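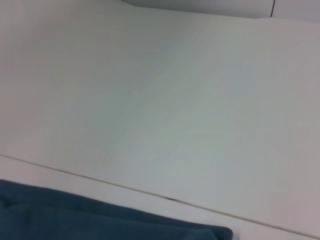
Our second reporting period has been given over almost entirely to one question, which we promised you in the proposal and then put off twice: can the arm find the edge of a cloth using only the view from its own wrist, without help from an overhead camera? I am glad to say we now have a method that does it often enough to be worth writing about, and I would like to take you through it at a comfortable pace, as several of you asked for more of the "how" this time. The difficulty shows up best in the views where the cloth is barely there. With teal fabric low in one corner and white table over nearly everything else, the strongest straight line in view is the thin tan seam between the two white surfaces, and it runs much the same way as the edge of the cloth does. Our old edge finder loved that seam. It would choose it over a soft, slightly fuzzy edge again and again, and then send the fingers off with great confidence to pinch a tabletop.

Saulius Šimkus spent much of the autumn trying to cure this with better thresholds, and I want to record that work even though we have dropped it. He got the false picks down on our own table, but as soon as he tried the same settings on the table at Altimby, with its different finish and different lamps, they were back where they started. A setting that has to be redone for every piece of furniture is not much use to the care homes and laundries this project is meant to serve in the end, and we agreed between us to stop.

What we do now is let the arm look twice. It takes one view, moves the wrist sideways by a short distance, takes another, and compares how each candidate line has shifted. A seam lies flat in the table and shifts just as the table does. The rim of a cloth, particularly where a fold lifts it a little, shifts by a different amount, and it also tends to have a soft shadow under it that changes along with it. Nazma Abeysekara wrote the comparison step, and Ilze Ots fitted it into the Rizvi control software so that the second look happens while the arm is already on its way. I was worried the extra movement would make everything slow and fussy - you may remember I said so in my last letter - and I was wrong about that.

We recorded 878 trials for this period, using 21 cloths of different weights and colors, from thin dish towels up to a heavy bath sheet that Ilze brought from home and has not yet asked to have back. Every trial begins with the cloth put down by hand and the wrist sent to a starting pose chosen at random, so a good many of them open with mostly bare table in view. We kept those in on purpose. An earlier version of the protocol threw away any start where the cloth filled too little of the picture, and Áine Moynihan argued, quite rightly, that we were marking our own homework by leaving out the hard ones.

The pattern in the results is clear, though the full tables are still being checked and I would rather send them to you once, correctly, than twice. The false picks on seams have very nearly gone. Thick cloths with a raised fold do best. Thin cloths lying perfectly flat do worst, and for those the second look tells us little, as there is hardly any height to produce a difference. White cloth on a white table remains a sore point, and I don't want to dress that up.

There was one setback. For 5 working sessions the wrist camera was sitting slightly loose in its mount, and the comparison step depends on knowing exactly how far the camera has moved. Sigita Kļaviņa noticed it from the logs. We have repeated all of the affected trials, and none of the originals are in the total I gave above. She has also written a short check that runs every morning before the arm is allowed to start.

Spending is in line with the plan you approved. The Weseo lens set came in under the estimate, and with your permission we would like to put the difference toward a second table surface with a darker finish, so that we can find out how much of our success belongs to the method and how much to the furniture.

For the next period we plan to work on the flat, thin cloths, probably by having the fingers brush the surface lightly and watching for movement in the fabric. Nazma has a first version of this running at Erisby, and you would be very welcome to come and see it. Mornings are best, before ten, when the arm is free and there is usually coffee. Please let Áine know which dates in December would suit you, and she will arrange the visitor passes.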